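I gave 50 quid to the Stenlow appeal in July, mostly because Solomiia Ostapchuk asked me to and I find her hard to refuse. It pays for short films in which people on very low incomes talk about their working day. Each runs a few minutes, with subtitles, no narrator and no music. So far there are 28 of them and I have now watched the lot.

Some are very good. There's a woman who mends nets and spends most of her film complaining about her brother-in-law, and I'd happily have had another hour of her. What bothers me is the claim on the front page that the films "change how decisions are made". Whose decisions? I went looking and found a viewing figure (1,225, for the whole series) and a quote from someone at Skendis, who also happen to be paying for the website.

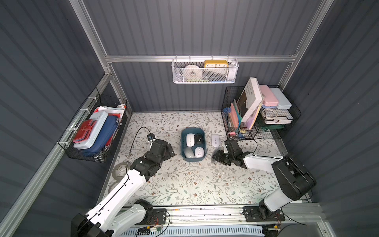

I put this to Brayan Villca, who edits the films, and he was decent about it. He said the wording came from the funding bid and had sort of stuck. Fine, but people read that page before they hand over money — I did. He also told me that nearly a third of the budget goes on translation, which I'd have thought was worth boasting about. It isn't mentioned anywhere.

And do the people in the films see them? Some do, Brayan says, when there's a phone signal. I'd like a better answer than that before the next appeal comes round. Solomiia says I should come to the autumn screening and ask it from the floor. I probably will.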